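3.2 Smoothing and the problem of the second cloth

I should say up front that I came to this study as somebody who hates ironing, and I think that helped. When Beverley Penrose and I started going through our 71 household diaries, we were both struck by how many people never iron table linen at all. They lay it out, run a palm over it, and call it done. One household on Lambert Road told us they give a cloth 15 seconds, tops!

What interested me most was layering. In 7 of the homes, people put a plain cloth over a patterned one, usually to save the good one from gravy (or so they told us), and then they had two sets of wrinkles to deal with. Fold creases in the bottom cloth tend to stay put once something is lying on them. The top one slides around, and people fuss with its edges far more than its middle — I do the same at home, I'm afraid. Figure 4 has a plain dark blue cloth over green-and-white gingham, with soft, broad wrinkles in the blue and fold creases in the checks. 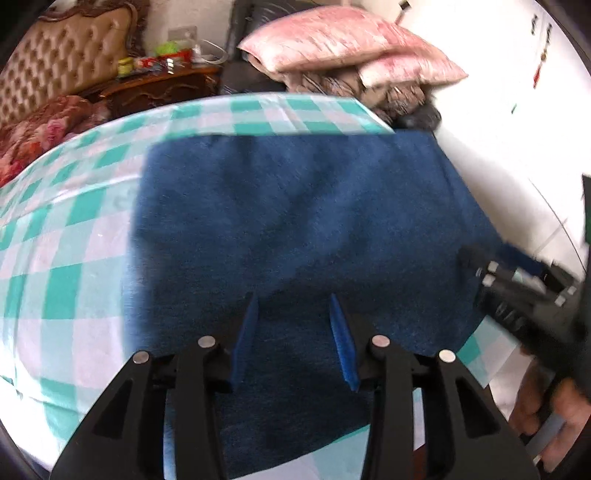

Figure 4. Plain cloth over a checkered tablecloth.

We asked everyone which direction they smooth in, and the answers were all over the place. Most said from the center out, but when we went back in August and watched, plenty of them started at whichever corner was nearest and worked away from themselves. Beverley thinks the diaries simply record what people believe is the proper way. I'm less sure, and we come back to it in Section 4.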